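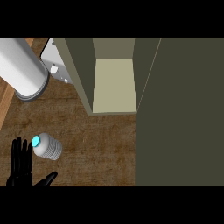

Viola Vitale grows basil and butterhead lettuce in a greenhouse outside Roscombe. She started with 60 plants in floating rafts and now has 2,695 sites, nearly all of them in nutrient film channels.

"The rafts were easy to live with," she says. "If the pump quit at night, the roots were still sitting in water. With channels you have maybe an hour in summer."

She lost most of a basil crop that way in her second year. A breaker tripped on a Friday and she was at the market in Fudgate until late afternoon. There are two pumps now, on separate circuits, and a float alarm that calls her phone.

Her reservoir holds 1,000 gallons. She checks pH before breakfast and again when she closes up, and keeps the lettuce between 5.8 and 6.2.
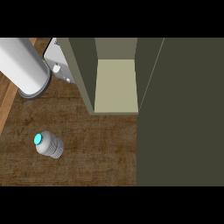
"I used to chase the number," Vitale says. "I'd add acid, test, add more. Now I make one small change and leave it until evening."

Water temperature gives her more trouble. Root rot showed up in the Purnus channels, which get the afternoon sun, and she moved the supply line underground. The Bakke side of the house – named for the family that owned the land – has always run cooler, so the lettuce went there.

She plans to try watercress in March, in two short channels by the door. "It likes cold water and it sells. I don't know yet how often I'll have to cut it."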